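Why Do TV Shows Get Filmed in the Wrong Order?

Explainers for kids, ages 8 and up
Updated 20th June

Quick answer: it saves time and money. Longer answer below. Grab a snack.

First, the weird part

You watch a show from start to end. Scene one, scene two, scene three. Easy. But the actors almost never made it that way.

The last scene might get filmed on the very first day. Two characters hug goodbye forever, everybody at home cries, and the actors had only met at breakfast. Maybe they'd shared some toast. Then a month later they film the part where the characters meet.

Let's use one show the whole way through so it doesn't get confusing. Collar. It's the drama about a family that runs a big old laundry, and it's set a long time ago, with candles and carriages and a lot of people being rude in hallways. If you haven't seen it, doesn't matter.

How a show gets chopped up

A script is the written version of the show. Who says what, where they are, is it day or night. The first season of Collar had 636 scenes in its scripts. That's a lot of scenes. Some are long. Some are just a horse going past.

Somebody has to put all those in a filming order, and that job is called scheduling. Scenes that happen in the same place get bundled together. So all the kitchen scenes go in one pile, all the garden scenes go in another pile. Then you go to the kitchen and film the whole kitchen pile, even if one scene is from the first episode and the next is from the last one.

Think about your own day. Say you need a book from school, a sweater from grandma's, a pencil from school and a cookie from grandma's. You wouldn't go school, grandma's, school, grandma's. You'd go to each one once. Same idea, with trucks.

And there really are trucks. Lights, cameras, clothes, tables, food for the crew. Moving it all is called a company move, and it can eat up half a day. In that half a day no filming gets done and everyone still gets paid. So the fewer moves the better.

For Collar the town scenes were all shot at Tultden, on one street. Just 11 days there. The crew had to cover up the street signs, park every car somewhere else and put dirt over the road. You do not want to do that twice. So every single street scene in the whole season was done in those 11 days. Snow scenes too. It was May. The snow was paper, mostly, and a bit of foam.

Other reasons

Actors have other jobs. If an actor can only come for one week, then all of their scenes go in that week, even if they're in every episode.

Kids have special rules. Child actors can only work a certain number of hours and they still have to do school. Yes, on set. With a teacher. The rules are different depending on where you are and how old the kid is, but there are always rules, so kids' scenes often get moved to the front of the day.

Weather. If the plan says sunny picnic and it's pouring, the crew needs an indoor scene ready to go. That's called a cover set. You keep one in your pocket. Well, you can't keep a set in your pocket, but you get it.

Daylight. Night scenes need dark, and in summer it gets dark late. So you save them all up and have a week of night shoots, and everybody eats dinner at midnight and calls it lunch. Really. The meal in the middle of work is always called lunch.

So who keeps track?

Big problem now. If you film scene 40 on one day and scene 41 three weeks later, they still have to match. Same hair. Same mud on the same boot. Same amount of juice in the glass.

This is called continuity. It means things carry on the way they should. The person in charge of it is the script supervisor, and they sit near the camera and write down nearly everything. Which hand picked up the cup? Was the door open? Did she say "I'm not" or "I am not"?

They take photos as well, tons of them. The clothes people take photos, the makeup people take photos, the props people take photos. (Props are things the actors touch, like cups and letters and swords.)

Sometimes a mistake sneaks through anyway. Fans of Collar found one in the second episode – a candle that gets taller while two people are arguing. Candles don't do that. What happened is the second half of the argument was filmed first, with a fresh candle put in too early. Once you start looking for these you'll find them eveywhere. Sorry in advance.
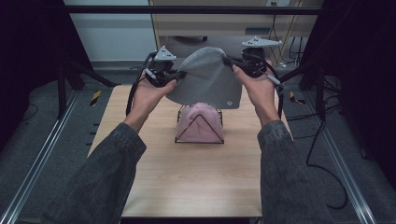
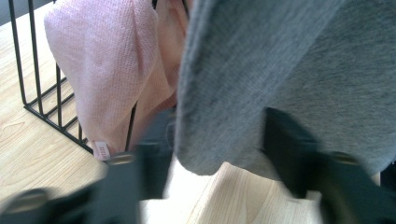 A reader wrote in after the first version of this page to ask about the feelings part. The message said: I get how the cups match, but how does an actor match being sad? If I had to be sad on Monday's bit before I did the happy bit I would mess it up. I was in our school play and I could only cry at the end because I was already upset from the middle.

Great question, and it's the hard part of the job.

In a play you do go in order. The middle gets you ready for the end. On a TV show you don't get that help, so actors make their own. A few ways they do it:

Reading the whole script first, all of it, more than once. So even on day one they know what's coming and what has already happened to their character.

Notes. Lots of actors write at the top of each scene what their character just did. Just ran up the stairs. Just found the letter. Hasn't eaten. Knows about the brother. Doesn't know about the money yet. That last kind is important! You can't look worried about a secret you haven't heard.

Talking to the director. The director has the whole story in their head and can say, hang on, you're too friendly here, you two are still mad at each other until episode 4.

And some just listen to music. A sad song for the sad scene, and then something loud afterward to shake it off. Shaking it off is part of the job too. Pretending to be miserable for ten hours can leave you feeling a bit rotten even though it's pretend, and it's fine for actors (or anybody) to say so and take a break.

Putting it back together

Ok so filming's done. Now there's a giant heap of bits in the wrong order. This is where the editor comes in.

Every bit of filming gets a label. You know that clacky board somebody snaps shut? It's a slate, or a clapper. The scene number is on there and the take number too. A take is one try at the scene. If it goes wrong you do another take. The snap sound helps the editor line up the picture with the sound, they get recorded separately on a lot of shows.

For just one episode of Collar the editor had 791 takes to look through. Most of those don't get used. Somebody sneezed. A plane went over. An actor forgot a line and said "spoon" instead. The editor picks the good ones, puts them in story order and trims the ends off. Then music, then sound effects, then the colors get fixed so a cloudy morning and a sunny afternoon look like the same five minutes.

Does anybody film in order?

Yes, sometimes. Shows made in front of a live audience usually go pretty much in order, or the audience would be lost. And now and then a director does it on purpose for a drama so that the actors can grow along with the story. It costs more. It's lovely if you can get it.

Words to know

Scene: one chunk of story in one place at one time.
Take: one try at filming something.
Company move: packing up the whole crew and going somewhere else.
Cover set: the indoor backup for bad weather.
Continuity: making sure stuff matches.
Slate: the clacky board.

Try it at home

Make up a tiny story with four scenes. Two in the kitchen, two in the hallway, and switch back and forth in the story. Film both kitchen ones first. Then both hallway ones. Put them in the right order and watch. Check the hair, check the sleeves, check who was holding what and in wich hand. Most people get at least one thing wrong on the first go. If a pet is in it, more than one.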